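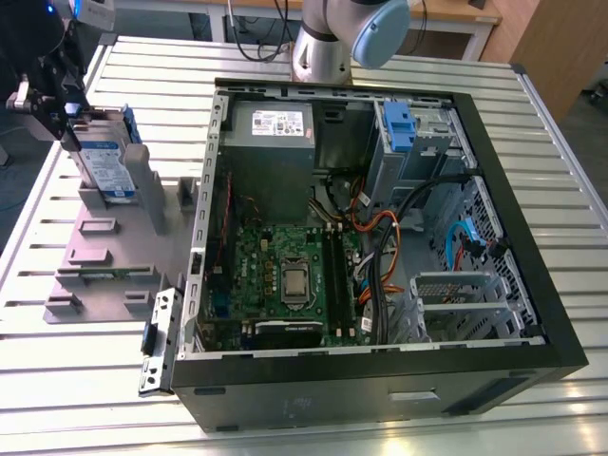 Figure 1. Gripper on the hard drive at the fixture tray, with the open tower beside it.

Comparing two gripper settings for taking parts out of a desktop PC
Project report, group 4
Saodah Siregar, Mathias Lanz, Divina Baluyot
Supervisor: Hayley Dunmore

1. Aim

Our project was to find out which gripper settings work best for handling parts from old desktop computers. The lab already had the arms and the table, so we did not design any hardware apart from the tray. We compared two ways of closing the gripper on a part. In the first, called position mode, the fingers close to a width we typed in beforehand. In the second, called force mode, they close until the motor current reaches a limit and then hold.

We chose the hard drive and the memory module as test parts. The hard drive is heavy and stiff and has flat sides. The memory module is light and thin, and the contacts must not be scratched.

2. Set-up

The tower is laid on its side on the slatted table with the side panel off. Parts go to and from a grey plastic tray to the left of it. The arm controller is a Brillov unit and the gripper driver came from the Nimach library, which Asanka Paul installed for us in October. Motor current is set as a number from 0 to 255. We never went above 148, as the fingers began to flex at that level and the drive turned slightly in the grip.

All runs were started by hand from the same script. One of us stood at the stop button and another wrote down the result. A run was marked as a pass if the part was lifted, carried and put back in its slot without help. If it had to be nudged, even slightly, we marked it as a fail.

3. Hard drive

Position mode did well on the hard drive provided the width was right. We had two drives from different makers and expected the same number to suit both. It did not, and the second drive slipped until we changed the width by 2 mm. Force mode picked up both drives with no change to the script. It was slower, because the fingers close at low speed near the end, but over a whole session this mattered less than stopping to edit numbers.

The logs from the hard drive runs came to 987 lines. Most of the failures in them happened on the way down into the slot and very few at the pick. The likely cause is a small tilt that the gripper adds when one finger touches first.

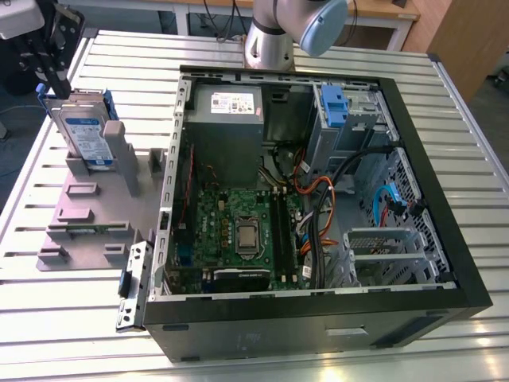

Placing was the part of the work that took most of our time. In the first version of the tray the slots had straight walls and the drive jammed on the edge if it came down at an angle. Divina redrew the slots with a wider mouth and printed them again. The hard drive stands upright in its slot at the top of the tray, so the fingers can come straight down on it from above, while the small green circuit board lies flat on the lower part. Lying flat is harder for the gripper, as there is not much of an edge to hold. We tried raising the resting place with a strip of foam and this helped in force mode, but the foam had moved by the next session and we took it out.

4. Memory module

Neither mode was good here. Position mode worked only when the module had been put down in exactly the same place each time. Force mode at a low setting sometimes stopped before the fingers had closed, which the controller reported as a successful grip. Mathias added a check on the finger width after closing, and false reports became rare. We would keep this check whatever mode is used.

5. What we would change

For the hard drive we recommend force mode with the width check switched on. For the memory module we recommend softer fingertips before any more work on the settings. Maglaya sells a rubber set that should fit, but it did not arrive in time. Hayley has also asked the next group to log the tilt at the wrist. The scripts and raw logs are in the Totel folder on the lab drive.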